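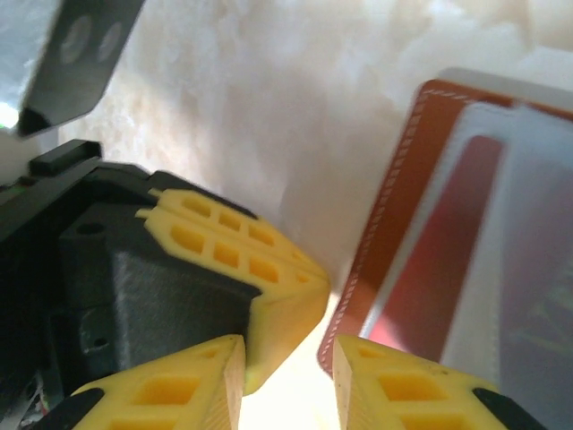
Close rounds are close for everybody, one reply to the earlier section ran, and you can't blame a judge's chair for that. The objection is a fair one, and most of this section deals with it.

Research > Combat Sports > Judging > Section 4

4. Seating position and agreement between judges

November 3, 2022
By Eduardo Layug

The rounds used in this section come from 14 amateur mixed martial arts events, nine promoted by Kistilholm and five by Wosodley. We kept only bouts that went the full three rounds, which left 447 bouts. Seventeen rounds were dropped where at least one score sheet could not be read. The remaining 1,324 rounds were each scored by three judges, drawn from a pool of 40.

Both promotions use the same cage and the same three judging positions. Seat A is next to the timekeeper, Seat B is by the red corner gate, and Seat C is on the far side. Judges are assigned to seats by draw before the first bout and keep them for the whole night. We treated a round as split when one judge gave it to a different fighter from the other two. Rounds where the judges agreed on the winner but differed on the margin were counted as agreed. A stricter rule was tried and is reported in the appendix.

The first thing to check was whether one seat produced the odd score more often than the others. At Wosodley events it made little difference. At Kistilholm events the odd score came from Seat B more often than from A or C, and the gap was widest in rounds with long spells of clinch work against the fence. Seat B has a gate post directly in front of it. Judges told us they lean left or right to see past it, and several said they use the monitor when the fighters are on that side.

Monitors are the main complication. Wosodley supplies one per judge. Kistilholm supplied none until August, and from then on a single shared screen at Seat B. We therefore split the Kistilholm rounds into those before and after the change. Seat B still gave the odd score more often in the later group, but the difference was smaller and we would not put much weight on it — only three events fall after the change. 

Figure 4. Two robot arms reaching in over a mottled beige tabletop.

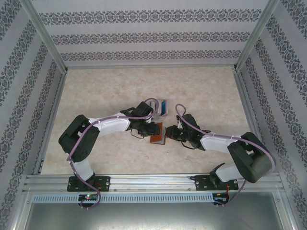 When rounds are sorted by where most of the action took place, the seat effect nearly disappears for striking in open space. Judges in all three seats tend to pick the same fighter. It is larger for ground work, where the back of the top fighter can hide short punches from one side of the cage. A judge behind the top fighter sees control and very little else.

This brings us back to close rounds. We had Prileck score sheets for every bout, and these ask each judge to mark whether a round was clear or narrow. Among rounds that all three judges marked clear, splits were rare in every seat. Among narrow rounds they were common, and Seat B was still ahead. So the closeness of a round explains most of the disagreement — it does not explain why one chair has more of it.

We did not have enough rounds per judge to separate a judge's habits from the seat. The draw should even this out over time, but some judges sat at B on several nights and never at C. The Manalastas events, all held in a smaller hall, had the seats closer to the fence and were left in the main sample.

Comments (3)

cornerman_dv
The post at B has been a problem for years. Move the chair two feet and see what happens.

Rosie T.
Did you look at whether red corner fighters did better from Seat B? They come in and out of that gate all night.

fourouncegloves
Would like to see the same thing for five-round fights. Also the link to the appendix goes to Section 3.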